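## 4. The Open Day as a Field Setting

### 4.1 Why we went to visitors at all

Most of what is known about how people watch robots work comes from the lab, where one participant at a time sits in a chair and fills in a form afterward. We have run studies like that ourselves and will run more of them. But people who come to an open day behave in a completely different way, and we wanted to see it up close! They arrive in pairs, they lean in, they talk over the person giving the tour, they drift off to the coffee and come back with a cousin. They ask what they want to ask. For a paper about how understanding of a machine is built up in conversation, this was the best setting we could hope for, and it gave us far more than we had planned to collect.

The open day took place on 2/19/23 in the assembly hall of the Daltow workshop, where the Seltis handling cell is set up. The hall is a working space with a concrete floor, poor acoustics and one very good window. A rope line kept visitors at arm's length from the cell. Across the day 265 people signed in at the door, and 62 of them agreed to have their conversations at the rope recorded. We excluded children under the age of ten from the recordings, although they were welcome at the rope and asked some of the sharpest questions (our field notes keep the topic of those questions and nothing else).

### 4.2 The demonstration

Each demonstration lasted 20 minutes. Emiko Kinoshita and Hatem Bensaid took turns as presenter, with the other one at the operator's desk. We gave them a short outline and asked them to keep to its order but to use their own words. This was a compromise. A fixed script would have made the sessions easier to compare, and it would also have killed the thing we came to study. In pilot sessions the previous October, both presenters read from a card, and visitors mostly listened politely and left.

The outline had a talking part and a working part. In the talking part the presenter introduced the cell, named the pieces of equipment and invited someone to guess which jobs would be hard for it. Guesses were written on a whiteboard and left up for the rest of the session. In the working part the cell handled parts while the presenter answered questions. A monitor at the rope, placed at adult chest height, showed the view from a small camera on the wrist of the arm. Visitors could therefore look at the cell directly or at the monitor, and a good deal of our analysis turns on which one they chose and when.

The presenters were told never to hide a failed grasp or talk over it. If a part was dropped, the operator put it back and the session went on. We did not score grasps, and nothing in this paper should be read as a measure of how well the Seltis cell performs. Readers who want that sort of number will need a different study.

### 4.3 What visitors asked before the cell moved

During the talking part, questions were broad. Visitors wanted to know what the machine cost, whether it would take somebody's job, whether it could do dishes, and whether it could hurt you. These are good questions and the presenters took them seriously, but they could have been asked in a parking lot. Very few of them depended on anything in the hall. Kinoshita's sessions drew more questions about work and wages, Bensaid's drew more about safety, and we suspect this reflects the way each of them opened.

The whiteboard guesses were just as general. "Something slippery" and "eggs" came up in session after session. Shape was hardly mentioned.

### 4.4 What visitors asked once it did

Then the cell began working and the talk changed almost at once. This is the finding we are most excited about, and we had not predicted how fast the change would be.

Questions got smaller. They attached themselves to a particular face, edge or joint, and they were often only half spoken, with a finger doing the rest. "Does it know that side is" -- and then a point at the monitor, and another visitor supplying "slanted." We began calling these *anchored questions*: questions that cannot be understood without the object in view. In the talking part they were rare. In the working part they made up most of what we transcribed.

The white plastic block was the part that drew the most of them. It is a simple thing, but it gives people a lot to talk about. Its faces meet at angles that make a visitor stop and think about where two fingers ought to go, and the hole in its top invites guesses about what belongs inside. Figure 3 gives the wrist view of the block in the gripper.

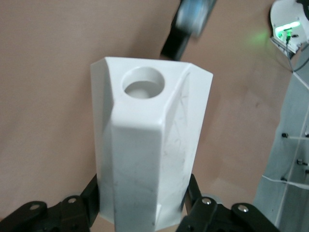

**Figure 3.** The faceted block held between the two gripper fingers, as seen by the wrist camera. The round bore opens in the flat top face. Scratches show most clearly on the slanted face to the right.

Nuria Soler, commenting on a draft of this section, objected that we were giving the object too much credit. In her view any part with a few odd angles would have drawn the same questions, and the credit belongs to the monitor: put a close view of anything in front of a group of strangers and they will start pointing. She asked whether we had any session in which the cell worked and the monitor stayed dark.

We had, though only by luck. The monitor lost power in 2 sessions and the presenters carried on without it. Anchored questions did not vanish in those sessions, which speaks against the strongest form of Soler's view. They did come later, however, and they came mainly from visitors standing at the near end of the rope, who had the best direct view. People farther back returned to asking about cost. We take this as a sign that the close view and the part both matter, and that the close view matters most for those who would otherwise see little. Two sessions cannot settle it. A proper comparison, with the monitor switched off on purpose, is the first thing we would add to a repeat of this study, and we are grateful to Soler for pushing us on it.

### 4.5 Correcting each other

A second pattern deserves a place here even though we return to it in Section 6. During the working part, visitors answered one another's questions before the presenter could. Some of the answers were wrong, and the wrong ones were wonderful to follow. In one session a visitor explained with great confidence that the arm was "weighing" each part. Another visitor disagreed, a third proposed a way to tell, and for a good while Bensaid stood beside them with nothing to do. When he finally joined in, he was asked to referee, and the group used his answer to go back and strike a guess off the whiteboard.

Chiyo Ishida and Lesego Visser coded these exchanges separately, working from the audio and our field notes. Their main disagreement concerned short remarks such as "no, lower," which could be a correction of another visitor or advice addressed to the machine itself. Visitors did talk to the machine, often warmly. We kept a separate code for remarks whose addressee could not be decided and left them out of the comparison.

Presenters found this part of the session hard at first. Both told us afterward that silence felt like neglect, as though they were leaving guests unattended. By the afternoon they had learned to wait, and the afternoon transcripts are richer for it -- longer runs of talk between visitors, more guesses taken back, more people calling a friend over from the other end of the hall. We cannot separate the presenters' growing patience from other differences between morning and afternoon, such as the larger crowd after lunch.

### 4.6 Limits of the setting

People who give up part of a Sunday to look at a handling cell are not a cross-section of anybody. Many had a family member in a trade, and several had visited the workshop before. The 62 who agreed to be recorded may also have been the more talkative ones. Noise was a constant trouble; stretches of audio from the far end of the rope could not be transcribed, and quiet speakers are surely underrepresented in our material.

We also lack a record of where people were looking. Our notes on gaze were taken by hand, by one observer per session, and they are good enough to say that a visitor turned to the monitor but not to say for how long. The Doranico visit described in the next section was smaller and quieter, and there we were able to place a second observer at the rope.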